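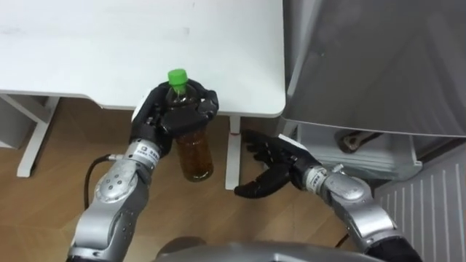

Figure 3. Bottle with a bright green screw cap and a brown, tea-colored liquid, held upright by the white table.

4.2 Caps, colors and where bottles end up

I'll admit I came into this part of the Ovness study thinking the shelf would be the interesting bit. I had a whole coding sheet ready for shelves! Then the diaries came back from the Skastomgate households and people mostly wanted to write about caps. Caps they could see from the doorway, caps that had wandered onto the wrong bottle, caps in a color they swore meant soy sauce (in the next apartment over, the same color meant cooking wine). So the section grew, and the shelves moved to 4.4.

A quick reminder of the numbers. We logged 194 bottles across 83 households, and each household kept its diary for 30 days in September. A bottle counted as "out" if it spent the night on a table, a desk, a counter or the floor, and as "away" if it spent the night behind a door or on a shelf. I went back and forth on the floor for ages. In the end I put it with "out", mostly on the strength of the Adugna pilot, where people talked about the spot beside the table leg as if it were part of the table.

Brown liquids gave everybody trouble. Tea, vinegar, soy sauce and a few homemade syrups look much the same through clear plastic, and once the label has come off you're left with the shade, the cap and your memory. Several diary keepers wrote that they unscrew and sniff. One had given up and moved every dark bottle to a single corner, which she called the mystery end of the counter. 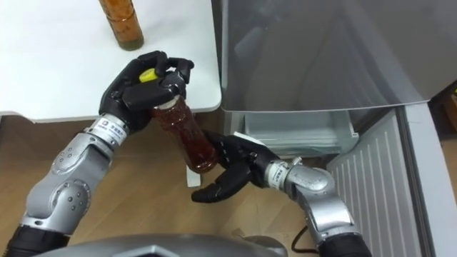 Is a bright cap enough to tell two sauces apart?
Only in a home where everyone already agrees what the color means; otherwise a written label does the job better.

Thick sauces behaved differently from thin ones, and I wish I'd split them earlier. If a sauce has bits in it, people recognize it by its texture, so a missing label bothered them a lot less. They also tipped those bottles more, or stored them upside down so the bits would slide toward the neck, and that meant a flat cap mattered far more to them than a colorful one. Our Dument scale (the five-point "can I tell what this is?" score from Section 3) doesn't really pick this up. It asks about looking and leaves out tilting altogether. I'd change that next time.

The other thing I'd change is how we handled pairs. Two bottles left standing together tended to stay together for the whole diary, even when they had nothing to do with each other. Somebody puts the oil down next to the vinegar on the first evening and there they both are at the end of the month. We had been coding each bottle on its own, so pairs had to be pieced together from the diary notes, and I'm sure we missed a few.

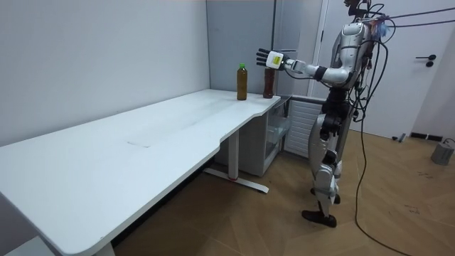

Figure 4. Two bottles on the long white desk, one darker than the other.

Desks deserve a word too, and I hadn't planned on writing one. In small apartments the desk is often the only long flat surface going, so it picks up kitchen things whether anyone likes it or not. Of the bottles that were out, 70 percent were on something their owners called a desk or a table, and the diaries switch between those two words so freely (sometimes in one sentence) that I merged them.

Low storage came up less often. People who kept bottles near the floor liked the cool and the extra room, and complained about bending.
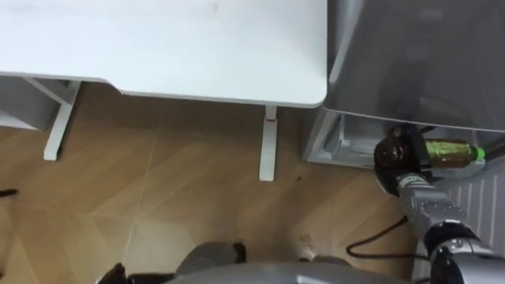
What is the main drawback of keeping bottles down low?
Bending to find the right one, especially when the labels can't be read from above.

I've left the comments on glass for Section 4.3, where the breakage notes are, together with the handful of diaries that changed containers halfway through the month.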